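Rutell Hand-Held Gripper Review: Two Months of Daily Use

Reviewed by Rosaura Ccori

I collect manipulation demonstrations for a small team at Zeltonow. Most of that means picking up everyday things with a hand-held gripper and putting them down somewhere else, over and over, while a camera on the tool records. For the last two years we used the Plalten. In December we switched to the Rutell, and by now I have 3,261 recorded grasps on it, enough to say what I like and what I don't.

Weight and handle

The Rutell weighs 793 grams with the camera mounted. The Plalten is lighter on paper but carries most of its weight out front, and my wrist was sore by lunch. With the Rutell I can work for nearly 90 minutes before I want a break. The trigger is stiff for the first week or so and then loosens up. People with small hands should ask for the short trigger.

Setup

The camera bracket went on without trouble. Calibration took me most of a morning, mainly due to the manual, which has the board size wrong in one place and right in another. Use the number in the table at the back. The software found the camera the first time on Linux. On my laptop I had to unplug everything else first.

Our Plalten files would not load directly. A coworker wrote a short script to convert them. Rutell support answered my email the next day but had no converter to offer.

Fingers and pads

Each finger has a white plastic base, a dark gray plate and a magenta pad with fine ridges. The ridges are the best part of the tool. Smooth plastic slid out of the Plalten's flat pads all the time, and I used to wrap them in tape. I have not needed tape on these.

Width matters more than weight for most of what I pick up. A computer mouse is a good test, with its curved sides and nothing much to hook onto. I approach from the rear with the nose pointing away from me and close on both sides at once. If one finger touches first, the mouse turns on the mat and I start over.
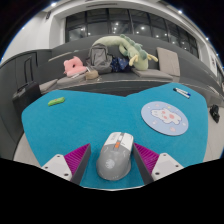

Small and flat objects

Weaker here. Coins and cards are close to hopeless unless they overhang an edge. Erasers and markers are fine if you come straight down. The Steinarsdóttir gripper, which I had on loan for a few days, has thinner tips and does much better with cards, though its trigger has too much play for my taste.

Verdict

I would buy the Rutell again for general tabletop work. Order a spare set of pads with it, as shipping on parts is slow. If your list is mostly thin objects, try the Steinarsdóttir first.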